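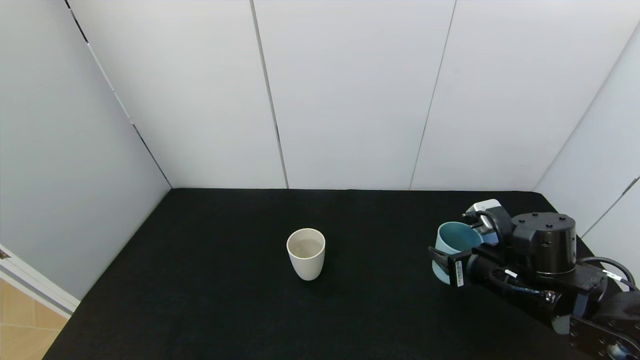
Search this site Enter keywords Go

Call for participants: remote operators for a cup-handling study
Plerkell, Bornberg site

We need people to drive a robot arm by hand controller and put cups where they are supposed to go. We have been doing this long enough to doubt a good part of what gets said about it, and we would like applicants who can live with that.

The usual claim is that you show a robot a task enough times and it learns the task. Maybe. Our set so far holds 3,188 demonstrations of two-cup work on a black tabletop. When we went back through them, 613 had to be thrown out. Some were bad grips. Many were perfectly good grips by operators who had fallen into a private habit, such as always coming in from the same side or stopping for a long think before closing the fingers. The policy trained on that material picked up the long think very faithfully. It was less good at the cups.

So this round is smaller and slower. The target is 900 clean demonstrations, recorded from scratch, and we want to know whether they do better than the big pile. Xinyi Zeng, who runs the study, has her doubts. So do several of us. If the answer is no, that will go in the report too.

What you would be doing

You sit at a control station in the next room with a hand controller and a screen. Each episode starts with a cream cup and a blue cup on the table. An instruction comes up, and you carry it out with one arm. Typical instructions are to move the blue cup next to the cream one, lift it and set it back down in a new spot, or put one cup inside the other. Then you mark the episode as good or bad and the table is reset. 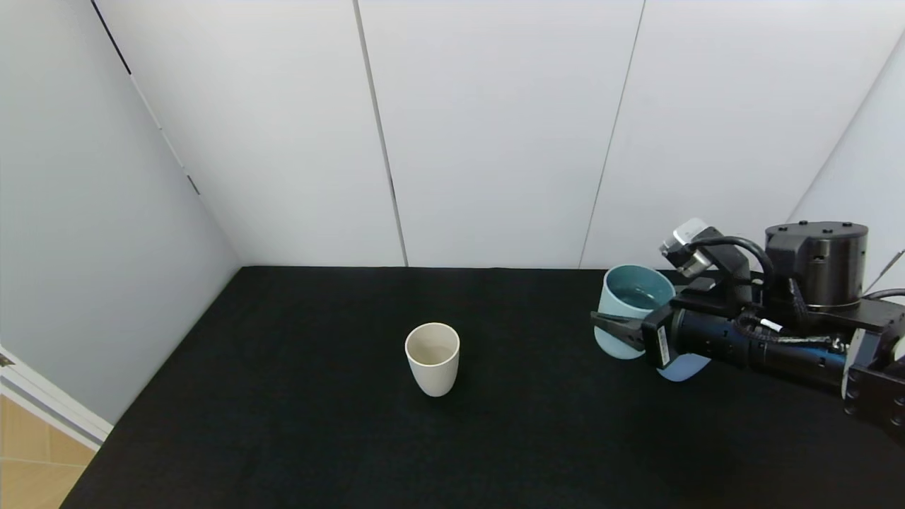 Most of the difficulty is in the last inch before contact. The fingers have to close on the wall of the cup without shoving it across the felt or tipping it over, and you have very little sense of touch through the controller. People who play a lot of video games tell us they will be good at this. Some are. Others treat it as a race and we end up deleting their afternoon.

Marking your own episodes matters as much as driving. If you bumped the other cup, say so. We check a sample against the recordings, and we would much sooner have an operator with a long list of honest failures than one who reports a perfect day.

There are 2 roles

Operator. You drive the arm in two-hour sessions with a break in the middle. We don't let anyone go longer than that. Tired hands make tired data, and we have plenty already.

Reviewer. You watch recorded episodes and decide which ones should be kept. You will need to write a short reason for every rejection, in plain words. "Looks off" is not accepted. This role suits someone who reads the fine print and is willing to disagree with the operator, and with us.

You may apply for both, but you will not review your own sessions.

Who can apply

You must be 18 or older, able to sit and use both hands for the length of a session, and able to tell the cream cup from the blue one on a screen. Glasses are fine. No robotics background is needed. If you have one, tell us, and be ready to forget some of it during training. People who worked on the Fan project last year may apply for the reviewer role only. They know the old instruction set too well, and it shows in how they drive.

We don't ask for a degree. We do ask for a short paragraph on a time you were sure something was working and then found out it wasn't. Keep it under a page. It doesn't have to be about machines.

Training and pay

Training is one paid session. You will practice on cups that don't count until you can finish a run of pick-and-place episodes without knocking anything over. A few people never get comfortable with the controller. They are paid for the session all the same.

After that, both roles are paid at the same hourly rate, listed on the application form. There is no bonus per episode. We tried one at the Boturholm site and got a great many episodes — most of them rushed. Time lost to equipment trouble is paid time, and there will be equipment trouble. The control link drops now and then and the arm stops where it is. When that happens, take your hands off the controller and call the person on shift.

What we record

We keep the camera views of the table, the arm's joint positions and your controller input. We don't record your face or voice. Your sessions are stored under a number. You can leave at any point and ask for your data to be removed, up until the set is frozen at the end of April.

What we can't promise

We can't promise that the robot will learn anything from you, or that this leads to a longer job. Anyone who tells you that a few weeks of moving cups will teach a machine to run a kitchen is selling something. You would be helping to find out how much careful demonstration is worth for one narrow task on one table.

How to apply

Fill in the form at the front desk in Bornberg or ask for it to be mailed to you. Note which role you want and which sessions you can make. They start at 9:30 a.m. and 1:30 p.m. Address the paragraph to Xinyi Zeng. She reads all of them and replies to all of them, though not quickly.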